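Chapter 17
Buying a Simulated Kitchen

Before you start

You should have read the chapter on arm control and be able to explain the difference between a joint command and a gripper command. You do not need to have used a simulator before.

Key terms in this chapter: scene, asset, contact model, task script, reset, seat licence, transfer test.

17.1 What is being sold

A company that wants a robot arm to work in a kitchen has to practise somewhere. Real kitchens cost money to rent, food goes off, and every dropped pan has to be picked up by a person. For these reasons many firms now do the early part of the work in simulation, and a small trade has grown up in ready-made scenes.

This chapter follows one such product from the brochure to the invoice. Triketti is a package of simulated kitchens sold by Metside. The buyer receives a set of rooms, a library of household objects, an arm model with a gripper, and a collection of task scripts. The physics engine is not part of the package. Metside supplies the files in a form that several engines can read, and the buyer is expected to have one of them running already.

The standard edition contains 2072 objects. That number appears on the first page of the brochure and is the one most buyers remember. It tells you less than it seems to. An object in the library may be a full working model, with a door that opens on a hinge and a sensible weight, or it may be a shape that sits on a worktop and does nothing. Metside calls the first kind "active" and the second kind "dressing". Both are counted. A buyer should ask for the two figures separately, and should ask which group the pans, plates and food belong to.

17.2 What the customer needs

Our customer is Zamani, a firm that makes ready meals and wants an arm to move cooked food between pans and trays. Its engineers wrote down their needs before they looked at any product. They wanted cookware with a handle that the gripper could close on. They wanted food that would slide and roll if it was knocked. They wanted to run 3000 trials overnight without anyone watching, with the room put back to its starting state after each one.

They did not ask for attractive rooms. When the trial copy arrived, however, the rooms were the first thing the managers commented on. This happens often. Good lighting and a nice floor are easy to judge in a meeting, and the contact model is not. A pan that looks right may still be treated by the software as a solid block, in which case food placed in it will float slightly or sink through the base. Section 17.4 gives a set of checks that can be done in an afternoon with nothing more than the trial copy.

17.3 The rival offer

Zamani also had a quotation from Fliltlow, which sells the same sort of thing as a service. Fliltlow keeps the scenes on its own machines. The customer sends in a control program and gets back a log of each trial, together with rendered views. There is nothing to install, and the customer pays by the hour.

The two offers are hard to compare on price alone. Triketti is bought once, with a yearly charge for support, and the basic licence covers 2 seats. Fliltlow costs little in the first month and a good deal more if the work goes on through the winter. There is also the matter of changes. With Triketti, an engineer can open the pan file and alter the friction. With Fliltlow, the same change is a support request.

Work through the case with one short task in mind: the arm brings its gripper to the side of a frying pan with food already in it. Keep a note of what each supplier would have to tell you before you could trust the result.

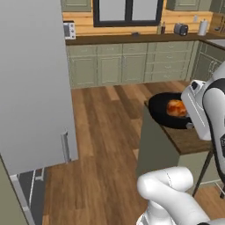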